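Unit 8: Planning the equipment budget

The quote is only the starting figure. Add shipping, mounting, spare parts and staff training before comparing suppliers. In the course case, Noken wants two hand-held grippers for sorting soft goods.
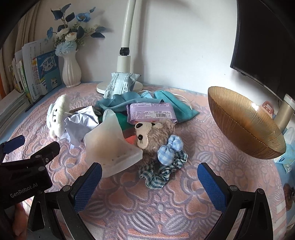 Finger pads belong under consumables, on their own budget line. Set aside 15 percent of the tool price for them. Ask each supplier whether textured pads like the blue ones can be bought separately – Sesex sells them only in sets. Test items should include plush toys and a scrunchie.

Reading for next unit: the Pacheco worksheet, due in August.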